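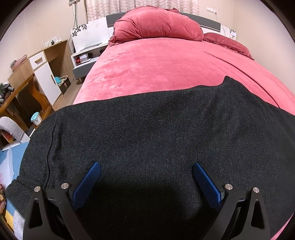 Dark gray knit over the foot of the bed.

Home | Notebook | Deliveries | Titles | Contact

Filed under: Workshop notebook, Delivery and QC

Friday, January 14, 2022

Started the morning meaning to finish the paperwork on Priresari and ended up spending nearly the whole day on its subtitles, so the paperwork is still sitting there and I apologize to whoever opens the folder on Monday expecting to find it done.

For anyone who hasn't been following, this is the Sydorenko feature we picked up for Iswood back in December, the long quiet one with the ferry. It runs 115 minutes and came to us as a finished picture master, a stereo mix, a surround mix and an English subtitle file that the sales agent had been using for festival screenings. Halima watched the first half hour when it arrived and passed it, and I would have done the same, because the first half hour is lovely. Every line lands where it should.

The trouble is in reel four. I was only spot checking, jumping ahead with my coffee in one hand, and there's a scene in the ticket office where the mother says her one word and the subtitle comes up after she has already turned away. I thought it was me at first. Then I thought it was the player, so I moved the whole thing over to the other machine and lost a good while copying files (the drive is slow, we've all said so, I'm saying it again). Same scene, same lateness. I measured it against the start of the dialogue in the waveform and got 40 frames. Tried a line near the end of the reel, 40 frames. Tried the last line of the film, 40 frames again, and by then I was quite cheerful, since a steady offset is a much nicer thing to find than a drift. If it had been growing I'd have been looking at a frame rate conversion and a very different afternoon.

So somebody took 40 frames out of the picture somewhere before the ticket office and the subtitle file never heard about it. I went back through the end of reel three line by line and it's fine right up to the harbor shot, the wide one with the gulls. After that, late. There's no dialogue across the cut, so it would be very easy to miss. I wrote to Emmanuel, who dealt with the agent on the contract and kept all the old screeners, bless him, and he found the festival version. The harbor shot holds a little longer in that one. I laid the two side by side and the difference is exactly what it ought to be.

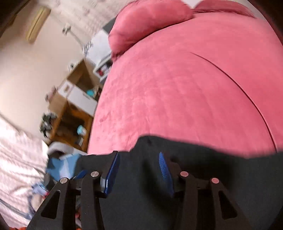 What I did next, and I'd like somebody to check my thinking, was to leave the agent's file alone and make a copy with everything after the harbor shot pulled forward by the 40 frames. I used the Skiton tool for it and not the spreadsheet. The spreadsheet would have worked too, but the last time I used it I shifted the in times and left the out times behind, and Naomi has been very kind in never bringing it up. After the shift I watched reel four straight through with sound, then the rest of the film at normal speed, which was no hardship. It really does get better every time – the brother on the stairs gets me whenever I see it.

Two small things came up along the way. There is a song in the last reel that has no subtitles at all, in either version. I don't know if that's a choice or an oversight. I've asked, and until we hear back please don't commission anything. The other is that the surround mix matches the new cut but the label on the stereo mix carries the old version name. I listened across the harbor cut in stereo and it sounds right to me, the gulls carry over cleanly, so I believe it's only the label. I'd still be happier if a second pair of ears had a go at it with decent headphones.

The fixed file is in the delivery folder with "harbor" in its name. The old one has been moved up a level and is not to go out to anybody. The streaming people have 30 days from receipt to reject, so there's room, but I'd rather send them a package we've all looked at.

Still to do: paperwork (sorry), stereo label, answer on the song, and somebody please find the trailer text, which I'm fairly sure was on my desk before the break.

Comments

Naomi Mollel: I have never once brought up the spreadsheet! Checked your shift on the ticket office and the stairs, both good. I'll do the stereo on Monday morning.

Emmanuel Obura: The agent says the harbor trim was the director's, made after the second festival. They're checking on the song.

Halima Shemweta: Sorry I stopped at the half hour. Trailer text is in my tray, under the posters.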